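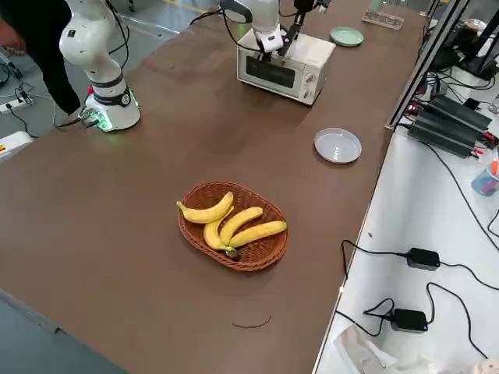
The Flodham lending kitchen opened its doors again on March 1, 2020, after a winter of sorting, scrubbing and a fair amount of cheerful arguing over which shelf the muffin tins belong on. For anyone new to the neighborhood, it works just like a library, except that you go home with a waffle iron in place of a novel. The small white toaster oven, the one with two round knobs stacked on the side, is back on the long brown table and ready to be borrowed, and so is the reddish-brown wicker basket, filled for the day with four bananas. Plates are on the list as well, and you may take as many as your party calls for, so long as you bring them home again.

The idea got its start one August, when a few families on Timham Street noticed that they all owned the same slow cooker and that every one of them used it twice a year. They put their spares in a closet at the old Ovadetti bakery and hung a sign-up sheet on the door. That closet filled up before the leaves had turned! Today the collection stands at 364 items, and 44 households have signed up to borrow from it, with a few more asking every week at the front counter. 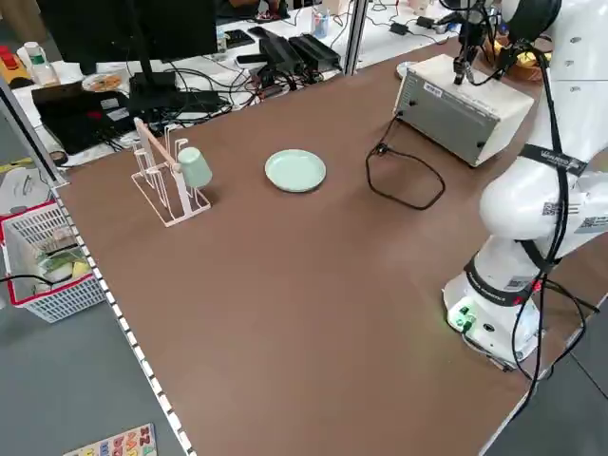
Drying racks turned out to be the thing people wanted most over the winter, which surprised all of us here, because you would think the ice cream maker had that honor sewn up. People come asking for them before graduation parties and family reunions, when a kitchen that does perfectly well for four has to wash up after thirty. The white wire rack for cups, with its upright pegs and a bar across the top, is the sort of simple piece that does the job and takes up hardly any room beside a sink. A pale mint-green plate like the one next to it will do nicely for cookies or a few slices of pound cake, and you are welcome to take the two together.

Borrowing is for two weeks at a time. You can renew once by phone if there is no one waiting, and if you happen to break something, please just tell us, and we will work it out together over a cup of coffee.

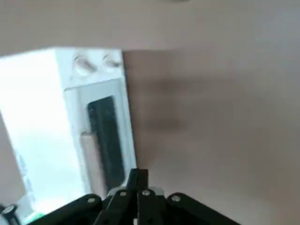 By Édgar Arango
Neighborhood news, Flodham

I stopped in on opening morning meaning to stay for ten minutes and was there until lunch. Part of that was the talk, which in Flodham is never short, and part of it was the pleasure of poking through other people's kitchen things, which I recommend to anybody on a gray day. I came home with a rice cooker and a recipe for lemon bars written on the back of an envelope.

The reopening was helped along by a gift of $2,000 from Nimri Hardware, which paid for new shelving and for a proper set of storage bins with lids that stay on. Smaller items used to travel home in grocery bags and come back with a piece missing.

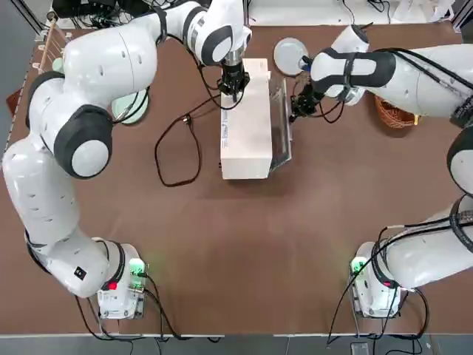

Those bins will hold cords, beaters, spare blades and all the other little parts that like to wander off, and each one will carry a tag matching the item it belongs to. There is still room on the shelves for 60 more pieces, so if you have a good mixing bowl or a springform pan that deserves more company than it gets in your cupboard, bring it by. Please wash it first, and tuck in the manual if you still have it. Membership is free to anyone living in Flodham, and the sign-up sheet, the very same one from the bakery door, now hangs just inside the entrance.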